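Plancha de vapor profesional Trevov 455
Equipamiento de lavandería · Cuidado textil para residencias y alojamientos 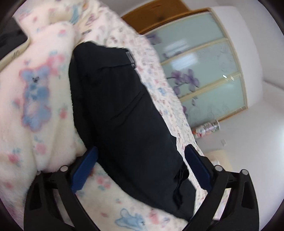
La Trevov 455 está destinada a lavanderías internas de residencias, hoteles de pequeña capacidad y centros formativos que tratan ropa de uso diario con tejidos de composición variada. El equipo se suministra con generador independiente, manguera reforzada y soporte de reposo, y admite servicio continuado durante toda la jornada.

Características generales

Referencia: TR-455-V
Alimentación: monofásica, 230 V
Depósito: 4 litros, extraíble
Suela: aluminio anodizado
Longitud de la manguera: 247 cm
Niveles de vapor: 3
Desconexión automática por inactividad: sí

Uso previsto

El nivel inferior de vapor se reserva para fibras sintéticas y prendas con elastano. El intermedio corresponde al algodón ligero y a las mezclas, y el superior al lino y a la ropa de cama de algodón. Las prendas con cordones, cintas o aplicaciones deben plancharse del revés, con el cordón extendido fuera de la zona de contacto. No se recomienda aplicar la suela sobre tejidos de pelo largo; en tales casos se utilizará únicamente el chorro vertical.

Conviene vaciar el depósito al término de cada jornada. En zonas de agua dura, el cartucho antical se sustituirá según la tabla incluida en el manual de instalación.

Contenido del suministro

Plancha con generador, soporte de reposo, cartucho antical, embudo de llenado y manual en español y francés. La mesa de planchado Gerngate se solicita por separado.

Garantía y asistencia técnica

El equipo dispone de garantía de 3 años en piezas y mano de obra, excluidos la suela y los cartuchos. Las reparaciones se realizan en el taller central de Nikedia. Las solicitudes de asistencia se dirigirán a D.ª Zineb Ouazzani, Servicio Posventa, con indicación del número de serie que figura en la base del generador.

Para pedidos de centros públicos y presupuestos por volumen: D. Reda Kabbaj, Departamento Comercial.

Ficha revisada el viernes, 14 de octubre de 2022.

Productos relacionados
Mesa de planchado Gerngate con aspiración
Cartucho antical Trevov
Funda de recambio Marinescu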